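*Wednesday, after ten in the evening*

The robot was called Odotent, and Lachlan Niven had not chosen the name. It came from the students who were in the club before him, and they had all left the school. On the cupboard where the batteries were charged there was still a paper with their rules. Rule 2 said: "Do not speak to Odotent when it works." Lachlan spoke to it all the time.

"Slowly," he said now. "You have the whole night."

"We don't have the whole night," said Gekham. She was sitting on the floor with the laptop on her knees. "My father comes at eleven."

Gekham was her family name, but in the club everyone was using family names, because the teacher, Mr. Dow, did so. Only Lachlan was Lachlan. He had joined in the last week before summer, and maybe Mr. Dow had not yet learned the rest of him.

The competition in Trunden was in December. The task was printed on one page, and it sounded like something a mother would say. Open the drawer. Put the cans in the drawer. Close the drawer. Leave the bowl where it is. For the last part you could lose more points than for all the others together. Mr. Dow liked this very much. He said that a good helper is known by the things it does not touch.

They had made 340 practice runs, and Gekham had written each of them in a notebook with a pencil. Next to most of the numbers stood a small word: *bowl*. In the first weeks the arm had pushed it, turned it over, carried it proudly to the drawer. Two bowls were broken already. The third one belonged to Lachlan's grandmother, who did not know yet that it was in a competition.

"Run 341," said Gekham. "Drawer."

The arm went down. It waited near the floor for a moment, as a person waits who has forgotten the word he wanted to say. Then the lower drawer came out, all the way, and the finger let go of the handle.

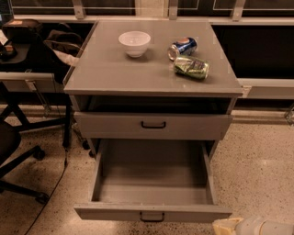 ## The blue one

"Good," whispered Lachlan. "Now the blue one."

"It doesn't know blue," said Gekham. "It knows can and not can."

"Then the can which is blue."

Odotent lifted its arm. On the laptop the lines were running too fast to read, but Gekham was reading them anyway, with her lips moving. The finger passed over the green can without interest. It stopped over the blue one, closed, and opened again with nothing in it.

"It is too flat," said Lachlan. "I stepped on it too hard. I told you I should use the other shoes."

"Wait."

It closed a second time. The can rose, a little crooked, and traveled through the air above the open drawer. When it fell in, it made such a noise that both of them jumped. Gekham wrote something in the notebook and did not show it.

The green can was easier. It went in at the first try and rolled against its friend. Then came the part which Lachlan hated, when the arm had to return over the top to look if something was left. The program asked the same question every time: can, or not can? He had seen the answer go wrong so often that he turned his face to the windows. They were black, and he looked at them until his eyes were tired.

"Lachlan," said Gekham.

"Is it broken?"

"Look."

The arm was standing over his grandmother's bowl. It did not move down and it did not move away. On the screen a number was changing, up and down, as if the robot was breathing. Lachlan remembered rule 2 and for the first time that evening he kept quiet.

Then the arm drew back – first the finger, then the rest – and bent itself to the drawer. It pushed. The drawer went in, stopped a hand's width before the end, and stayed there.

"It isn't closed," said Lachlan.

"No."

"So it doesn't count."

"No," said Gekham, but she was writing for a long time. Outside a car stopped, and its horn sounded once, politely. She put the notebook on the chair and ran for her coat.

When she was gone he opened it. Next to 341 she had written *drawer, not closed*, and after this, in smaller letters, *bowl still there*. He took the pencil and corrected nothing. He pushed the drawer with his knee until it clicked, and then he pulled it out again to get the cans for tomorrow.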